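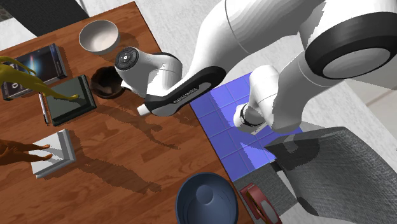 Refinishing an oiled tabletop in a shared community room: permitted products and drying time

Posted by Nalomitz Tenants Office

Our association maintains a shared dining room on the ground floor of a building completed in 1829. The principal table is solid wood and was last oiled before the present management took over. The surface has become dull at the two ends, and several pale rings have appeared where cups were set down without coasters.

We have been advised by one supplier to apply a polyurethane coating and by another to continue with oil. The room is reserved most evenings, and the longest period for which we can close it runs from Friday at noon until the following Monday morning. We would be grateful for guidance on the following points. Can the table be sanded and finished within that period? Is it acceptable to treat only the worn ends? The top measures 152 inches by 68 inches, and we would prefer not to move it out of the room.

Tudor Stanciu

The closure you describe is sufficient for oil. It is tight for polyurethane, which normally requires several coats with light sanding between them and should not bear heavy use for some days after the last coat.

For an oiled table I would recommend the following procedure. Wash the top with a mild soap solution and allow it to dry overnight. Sand with the grain, beginning at 120 grit and finishing at 180. Vacuum the dust and wipe the surface with a cloth that leaves no lint. Apply a thin coat of hardwax oil, wait for the interval printed on the can, and wipe off all excess. A second thin coat may follow the next day. The top will be dry enough for careful use on Monday, although wet cloths and hot dishes should be kept off it for at least a week.

Pale rings usually lie in the finish and come away with sanding. Dark rings are in the wood itself and may need oxalic acid, for which gloves and eye protection are required.

Please note that cloths soaked in oil can heat up and catch fire without any flame being present. Lay them flat outdoors until they are stiff, or place them in water in a closed metal container. They must not be left in a heap in the building overnight.

On the question of the ends alone: spot repair is possible with oil, but the freshly sanded wood will look lighter than the remainder for several months. Given the size of the table, I would treat the entire top.

Ronden Hall Bookings

We use 80 grit on ours and it is fine. Open the windows.

Pană

With respect to the previous reply, 80 grit is suitable only where the old finish is thick or the wood is badly marked. It leaves scratches that show clearly under oil unless they are removed with finer paper afterward.

I would add that the underside should be inspected while the room is closed. Our reading room at Muvamham had a long table that had begun to cup, and the screws holding the top to the frame had been driven so tightly that the wood could not move with the seasons. We replaced them with slotted brackets in September, before the heating was turned on. The brackets are inexpensive and can be fitted without turning the table over.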